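A day out at the Kaufmann housewares open house

Posted 04/09/2019

If you know me at all you know I will drive a ridiculous distance to look at kitchen stuff. So when a flyer for the Kaufmann open house showed up on the board at my laundromat (between a lost parakeet and somebody selling a canoe), I took a picture of it and had my route planned by the time the dryer stopped.

Kaufmann is in Moltow, population 2,752 according to the sign, and it's nearly 70 miles from my front door. The last stretch is two lanes behind whatever farm equipment happens to be out that morning. I had coffee and a bag of pretzels and a good playlist, and I got there before the doors opened, which never happens to me.

Parking was on the grass behind the loading dock. Wear real shoes if you go! I had on canvas sneakers and they were soaked before I reached the building. Entry was two dollars, cash only, and you got a paper wristband and a coupon for the shop. There was a coat rack inside the door with about a third of the hooks missing, so everybody carried their coats around all day and bumped into each other. The building is a lot warmer than you'd expect. Dress in layers.

The tour part ran in groups and took 25 minutes, and you could go around again if you wanted (I did). They start you in the stockroom, where the plastic comes in as little pellets in bags that come up to my waist. Our guide let us run our hands through a bin of them. It feels wonderful, like cool dry rice but smoother, and the kids in my group had to be pried away from it. One of the grown-ups did too, and I'm not saying who.

Then comes molding, which is loud, and you watch it through a window with earplugs in. A cup takes a lot less time to make than I take to pick one out at the store. They drop into a chute and go clattering off, and the color changes depending on the day's order. I asked how they decide on colors and was told that pale ones sell in spring and the deep reds and greens get made in late summer for the holidays. So there you go, somebody is making Christmas tumblers in August.

My favorite stop was the next room, which the flyer called "tryouts" and which I had assumed would be games. It's where they put household things on tables and find out whether they're any good. Does a cup tip over too easily? Can you pick it up by the skinny end? Does it sit nicely in a dish rack or does it wobble around and fall through? I could have stayed in there until closing. I have owned so many cups that clearly never went through a room like this.

The thing I keep thinking about is how plain the setup is. I was picturing fancy lab benches, and what they like for a work surface is brown paper, pulled tight and smooth, with blue painter's tape run across it to make a grid. You can write on the paper. You can see a crumb or a chip of plastic on it right away. Every item gets its own square, so if a cup gets moved you know which square it came from and you can put it right back. When the paper gets grubby you peel the whole thing up and start fresh. I have a craft table at home that is basically a geological record of glue, and I went and bought a roll of brown paper and a roll of painter's tape on the way home. More about how that went in a minute.

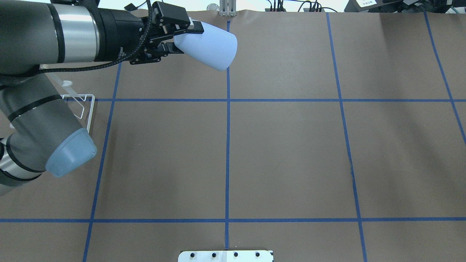 Can you put the tapered plastic cups in the dishwasher?

Top rack, mouth down, and leave the heated dry off if your machine lets you. The guide told us the bottom rack is too close to the heating element on a lot of dishwashers and that a thin rim can go out of round. If you wash by hand, let them drain on a rack with some air under the rim so the water doesn't sit inside.

I was glad somebody in the group asked that one, as I have been doing it wrong my entire adult life. I have a whole set of picnic cups at home with rims shaped like potato chips. I always blamed the cups.

We got into a long conversation about cup shape after that, and I'll try to do it justice. A tapered cup, narrow at the bottom and wide at the mouth, stacks inside its neighbors and takes up hardly any cupboard. It also comes out of the mold more easily. What you give up is some steadiness, with that small base and all the drink sitting up high. Straight-sided cups are harder to knock over and they hog the shelf. I asked about the in-between ones with the little step partway up the side, and apparently that step is there to stop stacked cups from jamming together. I have fought with stuck cups at every potluck I ever went to, so bless whoever thought of it.

The Corkari line is the one they're proudest of right now. It's their everyday drinkware, and there was a shelf of it by the exit door in every size. I'll be honest with you, I liked the middle size best and thought the biggest one was too big for my hand. The lids are good and snug. They smell a bit like a new shower curtain when you first take them out of the bag, though mine had quit smelling after a couple of washes with baking soda.

Then the racks! I did not expect to have feelings about racks. Kaufmann doesn't mold these, they come from a smaller shop across town called Plornus that bends and coats wire, and the two places share the open house. You walk over (ten minutes if you don't stop at the bakery, and you will stop at the bakery). Plornus is one long room and a yard. They make dish racks, napkin holders, letter sorters, shelf risers and a bunch of odd little holders I couldn't figure out a use for but wanted anyway. Most of it gets a white coating.

A lady at the bending bench showed us how to check a coated rack before you buy it. Look at the ends of the wires first, where they were cut, and at every spot where one wire crosses another. If the coating is thin there, that's where your rust will start. Then set the rack on something flat and press each corner. I've been going around my kitchen pressing corners ever since and I'm sorry to report that my big dish rack rocks like a bar stool. It has a folded-up envelope under one foot now.

She also had opinions about sides that slant. A slanted side lets plates lean back and stay put, and you can get your hand in from the front without scraping your knuckles. The little rectangular racks with straight sides all the way around look tidier on the counter but she said people send them back more. I bought a slanted one. It holds two mugs and my sponge and I love it more than is reasonable.

Lunch was in the Kaufmann break room: chili or a grilled cheese, with lemonade. The chili was fine. The grilled cheese was very good, cut corner to corner, and the line for it went out into the hall, so go early. Everything was served on their own plates and cups, and at the end of the line you stacked your dishes in tubs according to shape. I watched a very small boy do this with total concentration and then go back for his grandmother's plate.

The seconds shop is worth the drive all by itself. It's in the old office at the front of the building and it's cramped, so leave your big bag in the car. Seconds are the pieces with a swirl in the color or a bump on the base, and most of the time I couldn't find what was wrong with them. I came out with:

a stack of Corkari cups in the middle size
two colanders (one is for my sister, probably)
a pitcher with a crooked handle that pours perfectly
a bag of lids that I'm pretty sure fit something

Check your lids at the table before you pay. They have loose ones in a bin, the sizes are very close, and I got home with a few that fit nothing I own.

OK, the craft table. I did the brown paper and the blue tape that same night. Things I learned: pull the paper tight and tape the edges down underneath the table, where your sleeves won't catch on them. Lay the long strips of tape first. Mine wandered, and I have one line that drifts over toward the window like it saw something interesting out there, and it doesn't matter one bit. I made the squares too small the first time and had to redo them, so set your biggest project down and tape around that. Painter's tape came up clean off the paper when I moved a line, as long as I went slow. I've got buttons in one square, glue and brushes in another, the scissors in a third, and it has stayed that way for longer than any system I've tried.

A few odds and ends for anybody thinking of going. The bathroom is at the far end past molding, and you need a staff person to walk you there, so go before your tour starts. There's a ramp at the loading dock side if steps are trouble. Strollers are fine at Kaufmann and a tight squeeze at Plornus. The earplugs they hand out are the foam kind and run large, and I'd bring something better for little ears. Bakery closes early and runs out of the cinnamon ones before that.

They told us the next one is in October, and that the holiday colors will be out in the seconds shop by then. I'm bringing boots and a bigger car. If you've been to the October one before, tell me in the comments whether it gets crowded, and whether they put the big mixing bowls out, because the shelf tag was there and the bowls were gone by the time I got to it.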